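Week 6 handout: Reading a freight bill without crying

OK, so last week we got as far as the bill of lading and then I ran out of time talking about pallets (sorry, I do that). Today is the freight bill itself, and I want you to have the Trenton shipment in front of you, because all the numbers below come from it.

Quick recap of the setup. Gomeck sells to Majali, and Majali wants the goods in Trenton. Aner is the carrier. Terms are FOB origin, freight collect. So who pays Aner? Majali does! About half the room said Gomeck on the last quiz, so please go back over your notes on collect versus prepaid before the midterm.

Now the weight. The bill says 2,766 pounds gross. Gross means goods plus packaging plus the pallets, and that's the number the carrier rates on — don't go subtracting the pallets because it feels fair. The shipment is 2 pallets, same class, so we can rate it as one line.

The base charge comes out to $638. Then you get the accessorials, my favorite part, where all the arguments happen. Majali's site has no dock, so there's a liftgate fee of $90. Add it and you're at $728 before fuel. Fuel is a percentage, and on this tariff it applies to the base charge only. Read the tariff every single time, some carriers do it differently and I've been burned.

A word on class. Density matters most, then how easy the stuff is to stow and handle, then liability. Machinery in a crate and the same machinery bolted to a skid can be treated differently, so a vague description on the bill can cost real money. "Parts" is a terrible description. Write what it is!

For next time: rework the Trenton bill as if the terms were prepaid and add, and bring your own guess at who files the claim if one pallet shows up crushed.

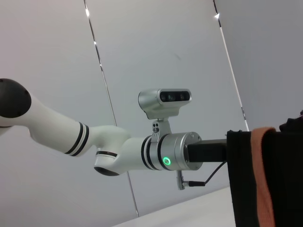
White robotic arm, elbow joint and forearm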